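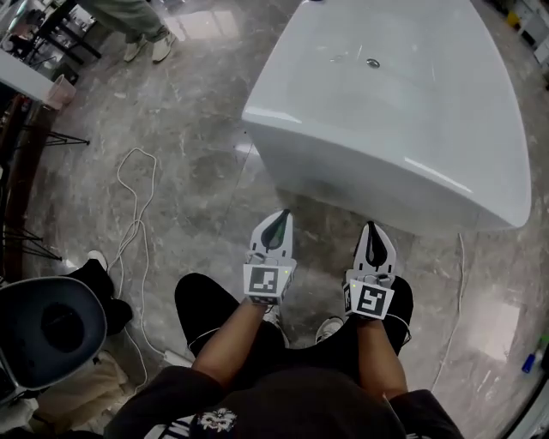

Notebook entry, Wednesday, September
Sourdough and rye section, Orudby test bakery
Entered by: Ritu Mittal

Purpose of the day's work: to establish whether the Fillbridge whole rye can replace the present flour in the 400 g tin loaf without a change to the proofing schedule. The question was carried over from the last entry, where the crumb was gummy at the base and no cause was assigned.

Starter. Refreshed the evening before at one part starter to two parts rye and two parts water by weight. Covered and left on the lower shelf. At 6:15 a.m. the surface was domed and cracked, with a clean sour smell and no liquid at the edges. It was judged ready. The jar label still carries last month's ratio and should be rewritten.

Flour. Bag 3756, opened this morning. The feel is coarser than the previous bag and the color slightly more gray. A small amount rubbed wet between the fingers left bran flakes of uneven size. Kushwaha's note from the spring records the same thing and recommends a longer soak. I followed that recommendation for batch B only.

Batch A. Mixed directly, no soak. Salt was added with the flour. The dough was stiff at first and loosened after ten minutes on low speed. I added no further water, although the temptation was considerable. Shaped with wet hands, tinned, and smoothed with the plastic scraper.

Batch B. One third of the flour was soaked in boiling water and left under a cloth until lukewarm, then combined with the remainder. The total water was held the same as in batch A. The dough was noticeably smoother and held the mark of the scraper. Salt was withheld until the second mix, in keeping with the Omine sheet.

Proof. Both batches went into the cabinet together. Batch A showed pinholes on the surface after 70 minutes. Batch B reached the same point at 95 minutes. Colleagues using the present schedule should note that it calls for 80 minutes, so that neither batch matches it exactly. The cabinet door was opened more often than it should have been during this period, as the pastry section was also using it.

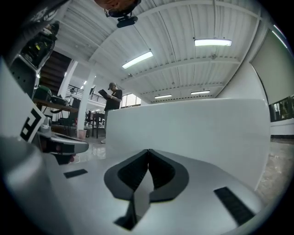

Bake. Oven set at 480 F with steam for the first ten minutes, then lowered to 370 F for the remainder. The rear left position continues to run hot. Tins were turned once at the halfway point. Batch A was removed first and batch B followed on its own timing. All loaves were taken out of their tins at once and stood on the wire rack, 2 loaves to a row, with space between them.

Preliminary observations. The crust on batch A was duller and had split along one long side in every tin, which suggests underproofing in spite of the pinholes. Batch B had an even top and no splits. Internal temperature at the center was 206 F for A and 207 F for B. These are close enough that any difference in crumb should be put down to the soak and the proof.

No loaf has been cut. Rye is to rest a full day in this section before it is assessed, and I would ask that the loaves on the rack be left alone until then. The slice taken early from the last trial made the gumminess look worse than it was and cost us a useful result.

Housekeeping. The small scale drifts when it is left on for more than an hour and should be set to zero before each weighing. The long thermometer probe is bent but still reads correctly in ice water. Rye dough was left to dry on the mixer hook again - please soak it directly after use.

To do:
Cut and score both batches tomorrow, same knife, center slice and end slice.
Repeat batch A with a 95-minute proof and no other change.
Ask Fillbridge whether the grind was altered between bags.
Rewrite the starter label.
Order cloths.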